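The Case for the Shallow Bin

Most Canadian households own more small tools than they can name. They gather in kitchen drawers, on basement sills and in the pockets of gardening coats, and they are seldom counted until a move or a renovation forces the matter. For Annick Beaudoin, who directs the household storage program at Fistilstead, the interest lies in what happens on the day they are all put in one place.

The program began in April with an inventory of 145 homes. Participating households were asked to empty every drawer, jar and tin that held what the survey form called "unassigned articles", and to record each one. The final list ran to 3679 entries. Pliers, snips and scissors made up a considerable share of it, followed by lids, knobs, casters and a category that the program staff eventually entered as "stones and similar".

"People keep stones," Ms. Beaudoin says. "They bring them home from a lake, they put them in the tool drawer, and there they remain for 20 years. We do not ask anyone to throw them out. We ask where they should live."

The answer favoured by the program is a metal bin with a single divider, set at waist height and left open. The divider is placed off-centre, so that one compartment is noticeably larger than the other. Articles in regular use go in the larger side. The narrow side is reserved for items awaiting a decision, and it is emptied at the end of each month.

Colour plays a greater part than the designers had expected. A grey bin makes a poor ornament, but it is a good background, and a tool with bright handles can be found against it at a glance. Several households reported that they had begun to choose replacement tools by the colour of the grip, a practice the program now recommends.
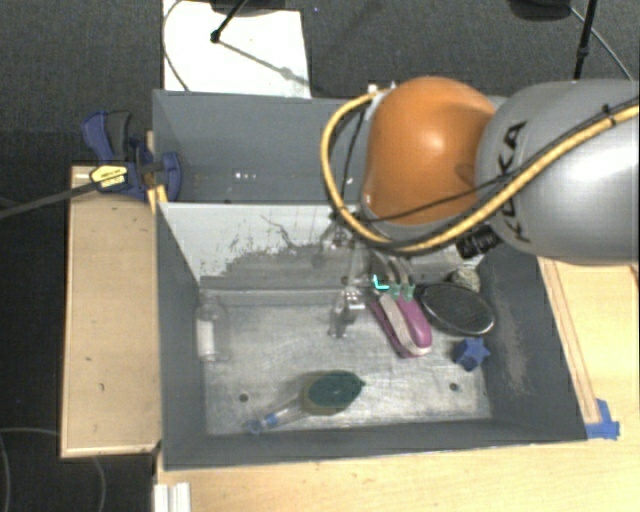

A purple-handled hand tool and a speckled, stone-like object share the larger compartment of a divided grey bin.

The older alternative, the deep wooden chest, still has its defenders. Kpodo, a cabinetmaking firm that has supplied workshops for two generations, continues to build them to order, and its catalogue notes that a chest protects cutting edges from damp. Ms. Beaudoin does not dispute the point. Her objection is to depth. In the inventory, articles stored more than one layer down were the ones most often bought a second time – one household was found to own 8 pairs of the same pruning snips.

Smaller manufacturers have taken notice. Pudska has introduced a line of steel bins with movable dividers, and Zaltus offers a felt liner for those who dislike the sound of metal on metal. The program endorses neither, although both have been lent to participants for trial.

A second round of the inventory will open to 300 households, among them a number of apartments, where the tool drawer is frequently also the cutlery drawer. The form has been revised for the purpose. It now includes a separate line for stones.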